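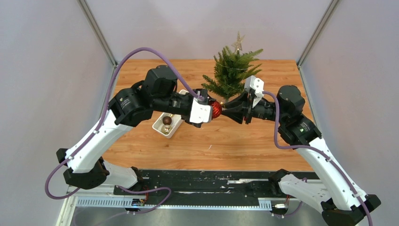 Speaker notes - buying your first pair of arms

Right, hello, thanks for coming back after lunch. I'm going to talk about money, sorry, and mostly about the bits of money I forgot.

Slide 2. When Maricica Coman and I put in the first request at Gedham we asked for two arms. Lovely quote from Skilmont, signed the same week! What we left out was everything the arms bolt on to - table, corner posts, back wall, cable tray, the lot. That came to 1438 on its own. (Pause here, somebody always groans.)

Slide 3. Grippers. Budget for two different ones per pair if your jobs need one side to hold and the other to press. I put down 2000 and spent 3000. Ask Drusteck for the lead time in writing.

Slide 4. Cables! Ours run along the outside of the arms and they need slack over the elbow, so order longer than the drawing says. We've swapped 29 so far. Put them under running costs.

Slide 5. Props. Baubles, a little tree, trays to put things in. Cheap, but give them a line of their own or they end up on your own card, as mine did in April.

Questions, then hand over to Steinar Þórarinsdóttir for the Wongsuwan lease figures.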